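Print this message | E-mail this message

[Sallow-swap] Re: table grid for the toy swap

On Nov 12, 2019, Garba Onuoha wrote:
> Is the tape grid going to stay put till December? And did the
> yellow dinosaur still have its tags?

Hi Garba and all,

Grid's down, one toy per square, and the dino has his tag on! I love those pale green spikes.

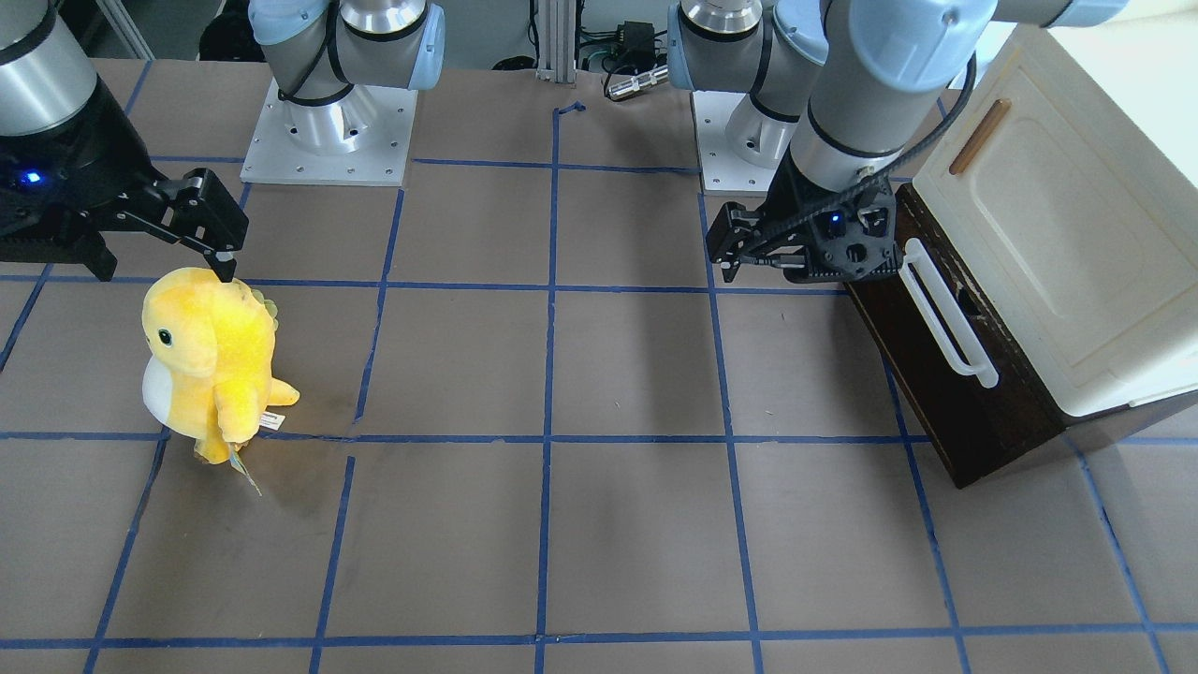 What kind of tape should I buy for my own table?

Plain blue painter's tape, the kind that tears by hand.

My lines are a bit wavy and they've frayed in places (I was rushing, sorry Troels), but you can still tell one square from the next. Lay the soft toys down if they won't stand.
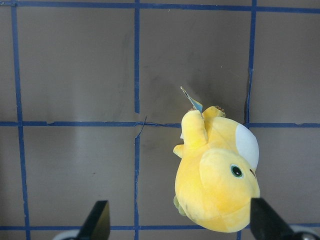
WHAT'S LEFT TO DO

I want to wipe up the scuffs and little bits before we set anything else out, and patch the ragged spots where the strips cross. 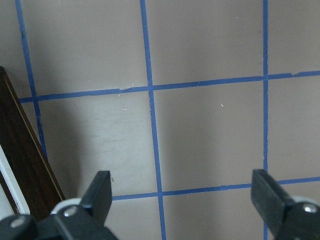 After that it's just the price cards, and I've got 100 of those in a shoebox. Bring your toys by whenever!

Volodymyr

Last updated: Tuesday

Comments

Bohdan Ivanyshyn: I have 16 stuffed animals to bring, is that too many?

Troels Mikkelsen: Wavy is fine. Save me the dinosaur.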